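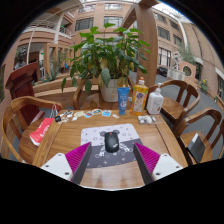

Wulthorpe Shared Desk Room – notes from our catch-up, 6/26/25

Present: Abílio Fonseca, Karim Qudah, Kiyoshi Imai, Jasper Kuipers, and me, Kwan-ho Choi, typing. I said I'd only do the minutes this once, and I'd like it on record that I said the same in the spring.

We started a bit late as Karim couldn't find parking, so we did the easy stuff first. Last time's notes were fine apart from Jasper's name, which I'd spelled two different ways. Fixed now, sorry Jasper!

The wooden table
This took up most of the meeting, as I think we all knew it would. It's the table everybody likes, and things have been settling in along the back of it. Abílio went through what's there: the blue squeeze tube, the clear bottle with the yellow-orange stuff and the orange and white cap, the white pump bottle, and the see-through bag with the little whitish pieces in it. Kiyoshi put his hand up for the pump bottle and the bag and will take both home. The tube and the other bottle have no owner so far (I asked twice). They can go on the shelf by the sink until the next meeting and after that Abílio will get rid of them.

Karim would like the rule to be that the table gets cleared all the way every night. Jasper thinks that's too much for people who are in four days running, and I'm with him on that. We went back and forth for a good while and ended up at this: mouse and mouse pad can stay out, everything else goes in your drawer. Karim agreed to try it until September and then wants to talk about it again.

The stickers
The small flat cutouts on the far side – the bright blue one, the oval one with the teal and yellow, and their friends – are not stuck down as far as any of us know, but Jasper is going to check before somebody wipes the table and finds out the hard way. If they lift off they go in an envelope in the top drawer. Kiyoshi asked if we could have a place where stickers are allowed, and we all liked the side of the filing cabinet for that. So go wild over there, please, and leave the wood alone.

The mouse pad
It stays! Abílio had wondered about getting matching plain ones for every desk and got no support at all. I love the one with the cartoon mouse ears and all the little circles and crosses, and I said so at some length. Kiyoshi pointed out that the light half is going to show every mark, so whoever uses it gives it a wipe on Fridays.

Money
We have 276 dollars left in the room fund after paying Manis for the window blinds. Kemppainen sent a quote of 1,122 to sand and oil all the tables, and Fenex came in at 3,785, though theirs has new legs for the two wobbly ones in it. We can't pay for either right now. Karim will ask Kemppainen what they'd charge for just the one table, and I'll ask the landlord if he'd chip in – not holding my breath, but he did pay for the door.

Other bits
Jasper still has the spare key. He'll bring it Monday.
The desk lamp by the window buzzes. Abílio will try a new bulb.
Kiyoshi asked for a coat hook on the back of the door and offered to put it up himself, so yes please.

Who's doing what
Kiyoshi: pump bottle and bag, coat hook
Abílio: tube and other bottle, lamp
Jasper: stickers, key
Karim: Kemppainen
Me: landlord, and sending this around

Next meeting is in September, date to follow once Karim knows his schedule.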